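Chapter 3
What the Village Remembers

I came to Usham the first time with a notebook, a borrowed tent and a very tidy plan. I was going to spend six weeks asking people about the years after the war, write down what they told me, and go home with a thesis. You can probably guess how that went!

The first person I sat down with was Olga Quezada, who had grown up on the hill road to Drerncombe. I asked her about the night the men were taken from the mill. She talked for three hours about bread - who baked it, who hid it, whose door you never knocked on to ask for it.
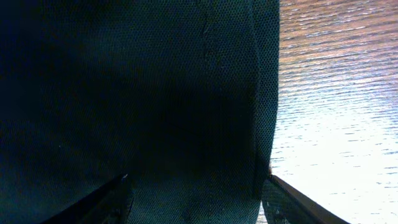
I was polite and a bit cross. It took me most of that winter, and a good many rereadings of my notes, to see that she had answered my question. The doors she listed were the families who had informed, and their neighbours still knew it.

So this chapter is about silence, and how we work with it as historians of political violence. We'll look at what people leave out, what they say sideways, and what happens when a written record turns up and doesn't match (it rarely does).

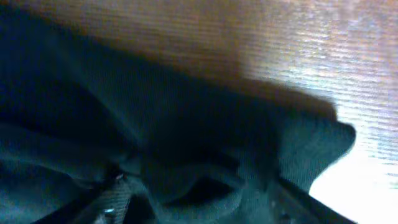

My colleague Soledad Paredes was in the parish archive at the time, going through roughly 200 burial entries. She'd ring me in the evening and we'd compare. Her papers had dates and no reasons. My tapes had plenty of reasons and hardly a date among them. We argued a lot about which to trust, and I've kept some of those arguments in the second section, because I think you'll learn more from them than from our published article.

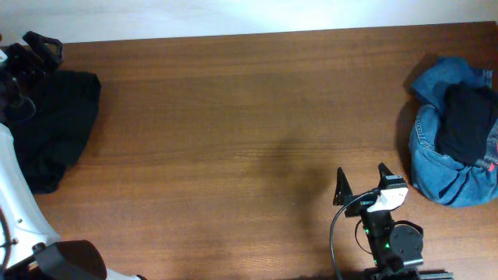 Figure 3.1 A wooden tabletop against a pale wall.

Before you read on, jot down one story your own family tells about a hard time, and who usually tells it. Keep the page handy. We'll come back to it when we get to the Indaron interviews, where two sisters describe the same October morning and agree on almost none of it.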